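Magazin > Wohnen > Meinung

Start | Wohnen | Küche | Garten | Kolumne | Kontakt

Lasst den Tisch doch mal in Ruhe!

Ich habe letzten Monat 59 Euro für eine Schale ausgegeben, die nur eine Aufgabe hatte: auf dem Tisch stehen und gut aussehen. Drei Tage später lagen darin zwei Batterien, ein Gutschein und ein Haargummi. Seitdem bin ich bekehrt -- ein Tisch braucht keine Deko, er braucht Platz!

Meine Nachbarin Yiran Xia findet das kalt. Weiß sei sowieso schon streng, meint sie, und dann noch ohne Läufer und ohne Kerze, da könne man ja gleich im Wartezimmer essen. Ich sehe das völlig anders. Eine helle Platte, ruhige Wände ohne Bilder, vielleicht in so einem blassen Lavendelgrau, und schon fängt das Licht an, selbst etwas zu machen (ich könnte da ewig hinschauen).

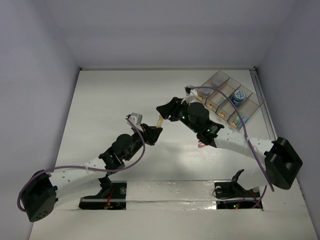
Und was ist mit den Flecken?

Ja, ja, ich weiß. Auf Weiß sieht man alles, jeden Krümel, jeden Ring vom Kaffeebecher. Genau deshalb wische ich jetzt jeden Abend einmal drüber, was ich bei unserem alten dunklen Tisch aus Mostau in all den Jahren vielleicht zu Weihnachten getan habe. Der war 200 Zentimeter lang, und benutzt haben wir davon die Ecke neben der Heizung!

Mein einziges Zugeständnis: Beim Essen darf natürlich alles drauf, Töpfe, Zeitung, Ellbogen. Danach kommt es wieder weg. Die Schale steht inzwischen im Flur -- mit den Batterien.

Zuletzt erschienen
- Farbe an die Wand: Lavendel oder doch lieber Sand?
- Ein Wochenende in Virkelholm
- Kabel im Wohnzimmer, ein Klagelied
- Was im September in den Keller gehört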